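Frei House, Ground Floor Packing and Storage Room
Workplace Inspection Checklist with Comments

Date of inspection: 21/11/2021
Previous inspection: July
Area covered: packing benches, carton storage, waste point and the corridor to the Irkov Road exit
Rating used: S = satisfactory, A = attention needed, N = not applicable

1. Access and exits

1.1 Main door opens fully and closes unaided: S
1.2 Corridor to Irkov Road exit clear along its full length: A
Comment: Flattened cartons had been stood against the corridor wall beside the fire door. They did not block the door but reduced the width of the route. The cartons were moved during the inspection. Staff are reminded that the corridor is not a storage area, even for short periods.
1.3 Exit signs lit and visible from each bench: S

2. Floors and lighting

2.1 Floor free of tape, strapping and loose packing: A
Comment: Offcuts of strapping were found under the second bench. The floor is to be swept at the end of each shift and the sweeping entered in the room log.
2.2 Floor markings legible: S
2.3 Light fittings clean and working: S
Comment: The flickering fitting reported in July has been replaced.

3. Cardboard and cartons

3.1 Cartons stored off the floor: S
3.2 Stacks stable and within the marked height: A
Comment: One stack beside the Dastel shelving was above the line and leaning forward. Heavier cartons had been placed on lighter ones. The stack was taken down and rebuilt before the inspection continued.
3.3 Cartons in use sound, with no split corners or crushed sides: S
3.4 Stock record agrees with stock held: A
Comment: The record shows 2,447 flat cartons and the count on the day gave 2,339. The shortfall probably reflects damaged cartons sent for recycling without an entry being made. All cartons withdrawn from use must be recorded, whatever the reason.

Cardboard remains the largest fire load in the room. The quantity held is acceptable for the present level of work, but it should not be allowed to rise further without a review of the fire risk assessment.
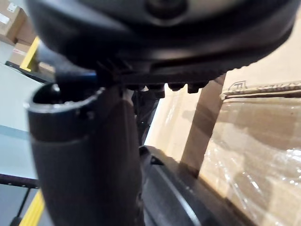

The same applies to cartons waiting to be filled. These should be brought to the bench as they are needed, and any left over returned to the shelving before the room is locked. Open cartons should not be used to hold waste, tools or personal belongings.

4. Tools and materials

4.1 Safety knives have working retractable blades: S
4.2 Used blades placed in the blade bin: S
4.3 Trillelix tape dispensers in good order: A
Comment: 2 dispensers had worn guards and were withdrawn. Replacements have been requested.

5. Fire and first aid

5.1 Extinguishers in place, sealed and within service date: S
5.2 First aid box complete: A
Comment: Plasters were low and the eye wash had passed its expiry date. Both are to be replaced this week.
5.3 Waste cardboard removed daily: S

Result

Overall score: 92 per cent. The room may remain in normal use.

Items 1.2 and 3.2 were put right on the day but will be checked again without notice — a repeat finding on either will be referred to the site manager. All other items marked A are to be closed in the action log, with the date of completion entered against each.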